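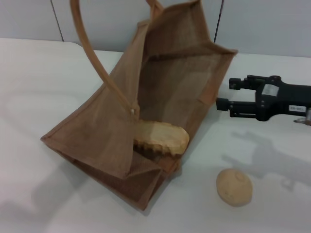 Chapter 14
Observing a Demonstration

Learning aims

By the end of this chapter you should be able to:
plan a visit to a site where automated handling is shown to the public;
keep a written record of a demonstration as it takes place;
separate what you saw from what you were told;
prepare questions for the staff who run the equipment.

14.1 The open day at Budstead

Most students first meet a working robot as a member of an audience. The arm is already installed, the task has been chosen by someone else, and a member of staff explains what is about to be attempted. An open day of this kind has real value for the student of automation, provided that it is approached with some care. This chapter deals with how to prepare for such a visit, what to record during it and how to use the record afterwards.

The examples are drawn from the open day held at the Budstead training centre on 20/08/2023. The centre teaches handling and packing to students in their second year and opens its workshop to visitors each summer. On this occasion it received 334 visitors, who were admitted in groups of no more than 17. Each group spent half an hour at the handling bench, where the task was bread and a bag. A soft jute bag and baked goods were placed on a plain white table, and the gripper worked beside them at table height.

The choice of task was made by Nelly Condori, head of the workshop. In her notes for visitors she wrote that a household task allows people to judge the work for themselves. Few visitors have an opinion on how a machined part should be held, but all of them have packed a bag of shopping.

14.2 Why a bag is difficult

In Chapter 12 we considered rigid containers such as crates and trays. A crate has walls that stay where they are. Once its position on the table is known, the position of its opening is known as well, and the path of the arm can be planned from that single fact.

A fabric bag offers no such help. When it lies on its side, the cloth creases and sags, and the mouth takes whatever shape the folds allow. The handles may stand up in a loop or fall across the opening. If a finger touches the rim, the rim may move. A loaf resting just inside the mouth may shift with the cloth beneath it.

The bread brings difficulties of its own. A long loaf and a small round roll call for different grips, and either can be marked by too much force. The student should therefore note the width to which the fingers open, the side from which they approach and the part of the object they close upon. For a gripper with two parallel fingers, these three points describe most of what matters in a grasp.

14.3 Keeping a record

Visitors to Budstead were given a single printed sheet with two columns. The left column was headed "Seen" and the right column "Told". The sheet was designed by Apolline Millet and Trefor Hopkin, who had found that visitors' accounts of earlier open days mixed the two freely. A visitor would write that the robot "knew" where the bag was, when the only thing observed was that the arm had moved towards it.

The following entries come from one completed sheet.

Seen: Gripper stops short of the bag. Fingers open.
Told: The pause is set by the operator.
Seen: Roll on the table, outside the bag.
Told: Rolls are attempted after the loaf.

The entries are short and use plain verbs. The writer, Oliwia Kozłowski, was then a first-year student, and her sheet is printed in full in Appendix C. Note that she leaves several spaces in the right column blank. A blank space is a proper entry where no explanation was given, and it may be used later as the basis for a question.

14.4 Questions for the staff

Questions should be written down before the visit and revised during it. A good question concerns one matter only and can be answered by a person standing at the bench. The following were put to Blandine Vidal, who led the afternoon groups:

Who decides where the bag is placed at the start?
Is the arm guided by a person at any stage?
What happens if the bag moves during an attempt?
How is an attempt judged to have failed?

The last question is often left out. Without an answer to it, a reported rate of success has little meaning, and two sites that describe the same task may be counting different things.

Exercise 14.1

Using the two-column sheet, record five minutes of any handling task carried out by a person, such as the packing of a bag at a shop. Exchange sheets with a partner and mark any entry in the left column that belongs in the right.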